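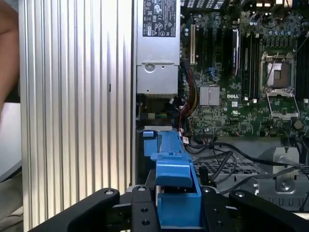 Kudordale Computer Reuse Program
Progress report to the Flestum Fund
Reporting period: February to July 2019

1. Summary

The grant supports the collection, inspection and refurbishment of retired desktop computers for placement with schools and adult learning centers in the Kudordale area. The program received 400 desktop computers during the reporting period. Of these, 358 have been inspected and entered in the stock register. The remaining units are in storage at Nistthorpe and will be opened in the next period.

2. Work completed

Each computer is placed on its side and opened before any decision is made about its future use. Staff check the power supply, memory, drives, processor socket and main board, and record the condition of each on the intake sheet. Storage drives are removed and passed to the secure erasure process under the terms of the grant agreement. No drive is returned to service until its erasure record has been signed.

A total of 92 refurbished computers have been delivered to partner sites. All were supplied with a keyboard, a mouse and a printed setup guide. Partner sites have been asked to return the acceptance form within a month of delivery, and most have done so.

3. Condition of equipment received

The largest single donation came from Arruda, which replaced the desktop computers in its regional offices. The units were generally clean and complete on the outside. A number arrived with no processor fitted. These cannot be tested on arrival and are held until a matching part is available.

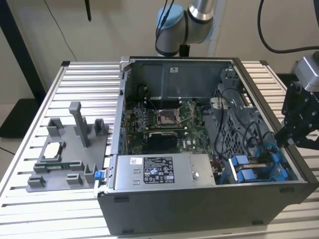 Dell desktop computer opened for inspection, with the processor socket empty and two blue drive carriers in the drive cage.

Blue plastic drive carriers are kept with the computer they came from wherever possible. Replacements have proved difficult to obtain at a reasonable price, and carriers from units sent for recycling are now kept as spares. Power supplies are set aside if the certification label is missing or cannot be read.

4. Issues and delays

Delivery of replacement processors ran behind schedule for much of the period. The original supplier was unable to fill the order in full, and a second order has been placed elsewhere. The delay has affected the number of computers ready for delivery but has not increased the overall cost to the grant.

Storage space at Nistthorpe was also limited. Additional shelving has been installed and the register now shows a shelf location for every inspected unit. Incomplete computers are stored separately from those awaiting final testing.

5. Budget

Spending is within the approved amount under all headings except replacement parts, where a small overspend is expected. The program requests permission to transfer unspent transport funds to cover it. A revised budget table is provided in Attachment 2.

6. Next period

The program will complete inspection of the stored units, fit processors to the computers on hold and resume deliveries to partner sites. The inspection procedure will be revised to record missing parts by type, as requested by the Fund at the last review meeting. The updated intake sheet will be submitted for comment before it is put into use.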